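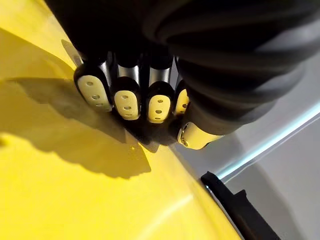
The thumb stopped closing at 2 in the morning and the arm carried on as if it had hold of the part, writes a Rirnitum owner of the previous sleeve. The report is one of several that led Grineo to change the thumb sleeve on this hand and to issue the notice below.

Grineo Zustdale Hand - replacement thumb sleeve kit

Spare part for the Zustdale four-finger hand with opposed thumb. Supplied as a kit for one hand. Suits left and right versions.

Safety notice, February

On hands fitted with the earlier sleeve, the lower cuff can creep off its seat and fold inwards. The fold then lies against the thumb link and limits its travel. The motor reaches its current limit before the tip meets the work, and the controller reads this as a completed grip. The hand may then lift with the four fingers loaded and the thumb unloaded. Smooth, curved parts can drop without any alarm.

Do not use a hand with the earlier sleeve above head height or over a walkway. Do not rely on the grip-complete signal alone until the new sleeve is fitted and the thumb has been re-zeroed.

How to tell whether your hand is affected

With the drive isolated, move the thumb by hand through its full range. Travel should be even. A springy stop before the end of the range means the cuff has folded. A hand that passes this check may still carry the earlier sleeve, so look for the part number moulded inside the upper cuff. The earlier sleeve ends in 55, the new one in 108.

What was changed

The lower cuff is deeper and now sits in a retaining ring. The folds are unchanged, as is the outside shape, so existing guards and parking stands still fit. Firmware on the Issahaku controller compares thumb position with motor current and raises a fault if the two disagree. The firmware is a separate download and works with either sleeve, but it is not a substitute for the new part.

In the kit

Ribbed sleeve, black
Retaining ring
Clamp screws, 2
Fitting sheet

Fitting

Isolate the drive and release stored pressure in any connected tooling. Slide the old sleeve upwards off the thumb; do not cut it in place, as the sensor lead runs directly underneath. Seat the ring first, then the cuff. Tighten the screws evenly and re-zero the thumb before the hand goes back to work. Fitting takes up to 2 hours, including the re-zero.

Fingertip pads are not included and need not be removed. If a pad has been scuffed by a dropped part, order it separately under fingertip spares.

Returns

Earlier sleeves are exchanged free of charge. Quote the hand's serial number when ordering and return the old sleeve in the bag supplied.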